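August, 6:40 a.m.

Meter reading before coffee: 2,915. Last month's note says 2,218, so the difference is 697 kWh, too high for a house with gas heat and the upstairs closed off. The dehumidifier is the first suspect. It ran on the continuous setting for most of the Ledesma visit and I did not switch it back to the timer until they had left.

Unplugged it at 7:15 and read the meter again an hour later. The fridge cycled twice in that time, so the result is of limited use. I will repeat the test tonight with the fridge off at the breaker for an hour.

Violeta Quezada called from Miltberg at nine. Her bill went up in the same period, and she blames the new rate from Destbridge. I pointed out that a rate change moves the dollars and leaves the kWh alone. She agreed, then went back to the rate. She is sending me her last 2 bills anyway, and I will put both houses on one sheet.

Cellar humidity at noon was 44 percent with the unit off. The Valtetti manual gives no target for stone walls, only for "living areas." I will let it climb for a day and write down where it settles.
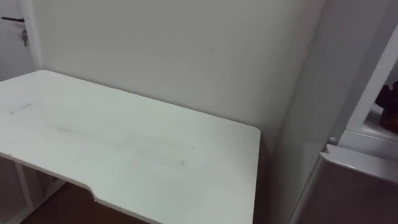
*The white desk. Dark streak at left, gray smudge across the middle.*

Moved the bill folders out of the kitchen drawer after lunch and sorted them by month. Two winters are missing. The old bills list estimated and actual readings in the same column, with a small "e" after the estimates – I had been treating them all as actual. That spoils the averages I worked out in spring, so those need to be done over.

Tonight: fridge test, 9 to 10 p.m. Defrost the freezer drawer first. Buy a plug-in meter if the numbers still don't add up.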